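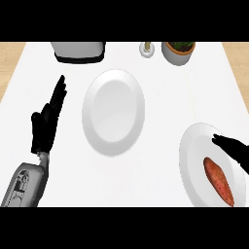

Page last changed: May, after the second round of hill runs

Flendside Mundus running vest, size medium

The Mundus is the larger of the two vests Flendside sells. I bought it to replace a waist belt that bounced on descents. It has 838 miles on it now, most of them on dirt, in temperatures from below freezing to humid summer mornings. I paid full price.

Fit

Flendside sizes by chest circumference measured over a shirt. I fall near the bottom of the medium range and use both side straps pulled almost to their stops. Two sternum straps slide on a rail and click into fixed positions. The lower one tends to creep up one position over the first few miles and then stays put. Setting it one notch low at the start solves this.

With both flasks full, there is a slight vertical movement at easy pace and less at tempo. With one full and one empty, the vest pulls to the heavy side. Drink from both in turn.

Weight and storage

On my kitchen scale, the vest with two empty flasks and the whistle reads 620 grams. That is heavy for this class. Most of the extra seems to be in the back panel, which is a double layer with a thin foam sheet between. The foam does keep a phone or a set of keys from pressing into the spine.

The main compartment takes a rain shell, a light long-sleeve, gloves and food for a long morning. The stretch pocket across the lower back can be reached without taking the vest off, but only from the right. Left-handed runners should try it on first. The zippered chest pocket fits a phone in a slim case. In a thick case, mine went in only with the vest off.

Flasks

The supplied flasks have a wide mouth and a bite valve. One valve began to drip at the 3-month mark. Flendside sent a replacement valve, which has held. The older Plavoston flasks I had on hand also fit the front sleeves, though they sit lower and need a longer straw.

Chafing and heat

No chafing on runs under two hours. Past that, the binding at the neck rubs if I wear a collarless shirt. The back panel traps heat. On a humid day my shirt was soaked under the foam well before the rest of it.

Washing and wear

Cold hand wash, line dry. After 16 washes the mesh has not frayed. The reflective print on the left shoulder has started to flake. One elastic zipper pull snapped and was replaced with a piece of cord.

Compared with the Geerts

The Geerts vest I used before the belt was lighter and cooler, and carried less. Its single sternum strap was harder to adjust with cold hands. For runs of an hour or so I would still choose the Geerts. For longer outings where a jacket and food have to come along, the Mundus is the better tool.

Rating: 7 out of 10. Points off for weight, back ventilation and the valve.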